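Projects > Ratel > README

February, by Softić

Ratel: a color list from old mail-order clothing catalogs

Hi! So this is the readme for Ratel, my spreadsheet of color names out of the Vastell catalogs, and if you landed on it looking for the animal, sorry. Vastell sold dresses, coats, gloves and a frankly huge number of cardigans by mail out of Restirham, and their copywriters never used a plain word like "brown" if they could get away with "toast" or "bridle" or (my favorite) "wet bark." I sew a lot of my own clothes from older patterns and I wanted to know what those words meant on cloth. That's the whole origin story.

What you get

One CSV file, ratel.csv, with 2,911 rows. Each row is one color name attached to one garment in one catalog, so "toast" turns up over and over, and it should. The columns are:

catalog: season code, as printed on the spine
page: page number, or blank if the page was loose
garment: my word for it, not theirs (they called everything a "frock")
color_name: exactly as printed, odd capitals included
fabric: if the listing gives one
swatch: yes or no
my_guess: a plain color word, picked by me
notes: me rambling

The listings come from 62 catalogs. I own most of them, and the rest I read at the library in Restirham, which has a nice long table by the window and closes far too early. There are gaps. I've never found a summer catalog from the first few years, and I'm starting to wonder if they printed one, so please write if you have one in a closet somewhere!

How I picked the plain color words

If a listing had a real fabric swatch glued in, I went by the swatch. If it had a color plate, I went by the plate, but with a raised eyebrow, as those inks drift toward orange with age. If there was only the name to go on, I looked for the same name elsewhere in the same season and borrowed that. Still nothing? Then my_guess is blank. I used to fill those in on a hunch and I've pulled every one of them back out again.

All the swatch matching was done in daylight, before 11 a.m., at my kitchen table. Yes, I tried doing it with a lamp one winter. Yes, I had to redo all of it. The navy and the bottle green had swapped places on me.

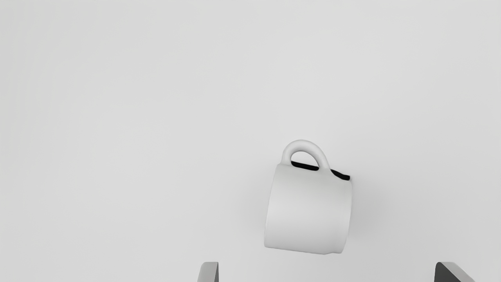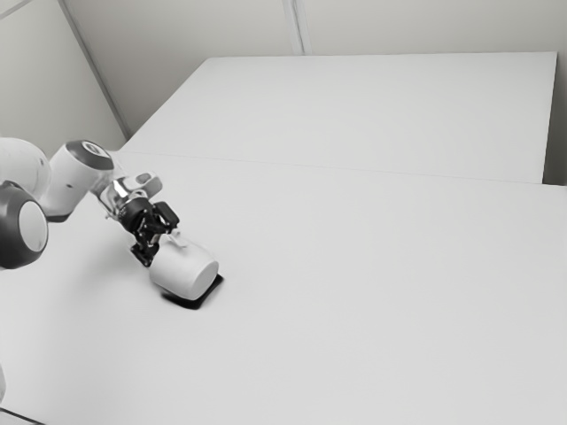
Whites are where I need you to be patient with me. Vastell had chalk, milk, bone, pearl, oyster, snow, "bridal," and something called "clean," and in two seasons they ran chalk and snow side by side on the same blouse, so somebody over there thought they were different. On the page I can hardly split them. Shading is a big part of the trouble: a plain white mug is white all the way around, but lay it on its side like the one in the first picture and there's light gray toward the top, a paler band across the middle and a faint gray again near the bottom, and I could name you three Vastell whites from that alone. A gathered sleeve does the same thing, only worse. So in my_guess I use "white" and "off-white" and that's it, and the fancy word stays in color_name where you can argue with it.

Known problems

Stockings are a mess. The names are mostly about skin tone or sunshine and I don't trust my plain words for them at all, so filter them out if you're doing anything careful.

"Rose" means pink until the catalogs get bigger, and then for a while it means a brownish red. I left both as printed and put a note on the rows where it flips.

Some prices got typed into the notes column early on. Ignore them, or enjoy them.

There may be up to 100 duplicate rows from the season I typed in twice. I've been weeding those out as I go and it's dull work, so they're still in there for now.

Using it

Take it, sort it, make a quilt from it, I don't mind! If you put it in a zine or a blog post, a mention of Ratel would be lovely. Please don't sell the file on its own. The catalog text is Vastell's and I've only copied the names and fabrics, none of the artwork.

If you find a mistake, send me the catalog code and the page. "The green one is wrong" is a real message I got and I still think about it.

Next up

Hats. The hat pages have their own color names that don't match the coats they were meant to go with, and I want a second file for those.

Comments

My grandmother had a Vastell coat in "bridle" and it was much redder than you have it. Closer to a new saddle. Could the swatch have faded?

Softić: Quite possibly! That row is from a glued swatch on a page that had clearly seen some sun. I'll add a note.

Sorted by color_name and read the whole of W out loud to my sewing group. "Wet bark" won by a mile.

Any chance of a column for trim? The piping is often a different color and right now it's buried in the notes.

I think I have one of the summer catalogs, no cover, but there's beachwear all through it. Where do I send page photos?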